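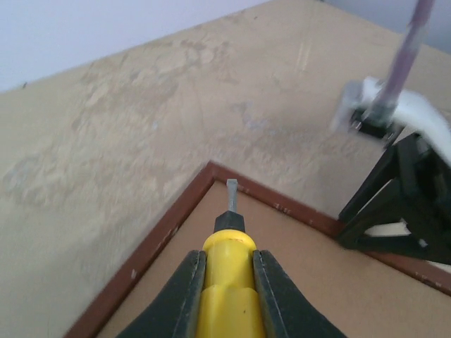

## 3. Sample and Measures

### 3.1 Households

The survey covered tenants in Filtholm, a district of mostly three- and four-story rental buildings put up in two phases by the same landlord. We drew 2,000 addresses from the landlord's register. After removing vacant units, units used as offices, and addresses listed twice, 1,818 remained. Each was sent a paper questionnaire in October, with a return envelope and a link to an online version. We received 965 usable replies, a little over half of those mailed.

Replies were more common among tenants who had lived at their address for a long time. We did not weight for this in the main tables. Weighted results were close to the unweighted ones except for the item on moving costs, which we treat separately in Section 5.

### 3.2 What counted as a repair

Earlier work on rental housing has mostly used landlord records, which list only the jobs that were reported and closed. Egilsson's study of the Bruvar estates took this approach and found very few small repairs per unit. We suspected that many small jobs never reach the record. A sticking door, a loose strip of trim, or a cabinet hinge that has worked free is often dealt with by the tenant, or left alone.

We therefore asked about three kinds of jobs: those reported to the landlord, those done by the tenant or by someone the tenant knew, and those noticed but not dealt with. Respondents were asked to think back over the past year. A repair was defined as any work meant to return a part of the home to its earlier condition. Cleaning, painting for looks, and hanging shelves or pictures were left out. Replacing a light bulb was also left out, although several people listed it anyway, and these entries were removed by hand.
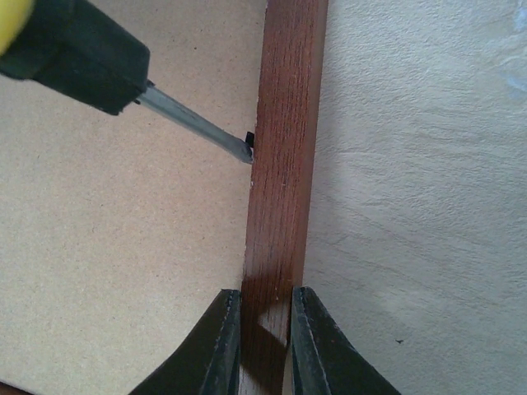

Tenants' own repairs were sorted by the tools they called for. The first group needed no tools. The second needed only common hand tools, and the third needed power tools or special equipment. Coding the second group took the most discussion, since the same tool can be used for very different jobs. A flat-blade screwdriver, for instance, may be used to turn a screw or to pry, and with its tip against the edge of a wooden strip, as in Figure 2, the tool alone does not settle which job should be recorded. We coded by the stated purpose of the work and ignored what the tool was designed for. Where no purpose was given, the entry was marked unclear and kept in the total.

Two coders, Gerardo Soriano and Bjarke Bech, worked separately on a first batch of 100 entries and then compared results. Most disagreements concerned doors and windows - in particular, whether adjusting a frame counted as one job or several. The coding guide was changed so that work on one opening on one occasion is a single repair. The remaining entries were divided between the coders.

### 3.3 Cost and time

Respondents gave the money spent on each repair and the time it took, both in broad bands. Tools bought for a repair were entered on a separate line, as they may be used again. Borrowed tools were recorded as having no cost.

Time was harder to measure. Some respondents included the trip to the store and others did not, and the wording of the question allowed both. We use the time bands only to compare groups of tenants within the sample and do not report totals. The question on who did the work was clearer, and fewer than one in ten left it blank.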